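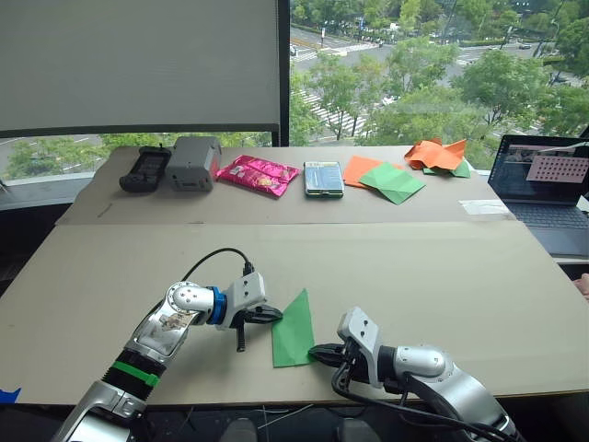
Valentin Stoica
Physics project report, July 10, 2021

My question was pretty simple: does a pendulum really keep the same time no matter how far you pull it back? In class we learned that it does, as long as the swing is small. I wanted to know how small is small, and how wrong you get when you cheat.

The textbook formula says the period depends on the length of the string and on gravity, and that's it. But to get there you swap the sine of the angle for the angle itself, which is fine near zero and gets worse as you go up. If you don't make the swap, the period gets longer at big angles. The first correction goes as the angle squared (in radians) divided by 16, so at 20 degrees you'd expect a bit under 0.8 percent extra. At 60 degrees that term alone gives almost 7 percent, and the full answer is a little over 7.

I did all of this in the stairwell of the old science building at Sulldale, where there's a hook on the second landing and hardly any draft if both doors are shut. The bob was a brass weight of 300 grams on braided fishing line. I measured 376 centimeters from the hook to the middle of the weight, which should give a small-swing period of 3.89 seconds. It's a lovely slow swing and kind of hypnotic after the first hour!

For timing I started with a stopwatch and my thumb, and my thumb is bad. I was off by as much as two tenths of a second on a single swing, bigger than the effect I was looking for at 20 degrees. So I borrowed a Sivon light gate from the lab and set it at the bottom of the swing, where the bob moves fastest and the timing is sharpest. It logs to a laptop through a little program called Tirkemik, which has a terrible menu but does save plain text files. By the end I had 3,721 usable periods.

I used 5 starting angles: 5, 10, 20, 40 and 60 degrees. For the two biggest I only kept the first few swings of each release, since air drag eats the amplitude fast and then you're not at 60 anymore. That meant a LOT of releases. I tied the bob back with thread and burned through the thread to let it go, so I wouldn't give it a sideways push. My first batch back in November was done by hand and the bob went around in a skinny ellipse, so I threw that batch out.

At 5 and 10 degrees I couldn't tell my average apart from the formula. At 20 degrees it came out 0.7 percent long, and at 60 it was 6.6 percent long — lower than the theory, and I think the drag is why. Even over a few swings the angle drops, so my "60" was really an average of 60 and something less.

The string bugs me too. Fishing line stretches, and it stretches more when the bob whips through the bottom of a big swing. I measured the length with the weight hanging still, so I don't have a number for that. Dr. Chiu suggested steel wire, and I have a spool of it now, but it kinks if you look at it wrong. I'd also like to film the release against a big protractor and read the angle off every swing, then plot the period against the angle it really had.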